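Seventhorpe boards > Data collection > Sim
Thread: ball in bowl demos – keep or toss?

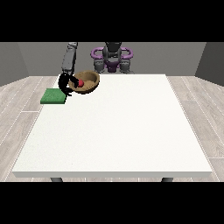 ball in bowl, sim, arm over the left side of the bowl

birier_bench
September 28, 2024
ok so I have 300 of these teleoped in sim and I'm second guessing the lot. Red ball, brown bowl, green pad next to it. Problem is the layout. Everything sits in the far left corner and the rest of the table is bare. Didn't randomize placement, my fault, was in a hurry. Training on it tonight unless someone yells.

catterall
yelling. your policy is going to learn "go to far left corner" and nothing else. Toss em.

mudflap_k
disagree w/ catterall. Toss 300 demos?? They're fine as a base. Collect more with the bowl moved around and mix. I did that in April with a drawer task and it came out ok

catterall
a drawer doesn't move around on the table. different problem

mudflap_k
fair. still wouldn't toss

Hélène Penner
Which task label did you put on them? The gripper has one finger over the rim toward the ball and the other down by the pad. From one still I couldn't say if that's a pick or a release. If your episodes get chopped in the middle, the label matters a lot more than the corner.

birier_bench
label is just "ball bowl". yeah I know

Hélène Penner
Fix that first, then. Split into pick and place, write the full sentence for each. Boring job but you can do it off the replay, no need to recollect.

groltbridge_tom
also is the pad part of the task or a distractor? if it's a distractor it needs to not be right there every single time. Bowl and pad always side by side = it'll use the pad to find the bowl

birier_bench
distractor. was suposed to be the target for a different task, I left it in

groltbridge_tom
so 2 fixes, move the cluster, and drop the pad in some runs

catterall
3. camera. if it's the same view every time jitter it a bit. cheap in sim

mudflap_k
wouldn't touch the camera yet, change one thing at a time or you wont know what helped

catterall
life's short – change all of it

birier_bench
ok plan: relabel tonight, keep the old set, record new ones with the bowl in 4 spots incl. near edge if the arm reaches. Pad in half. Leaving camera alone for now sorry catterall

Hélène Penner
Hold one spot out of training so you have something to test on.

birier_bench
good call, will do. posting curves here when its done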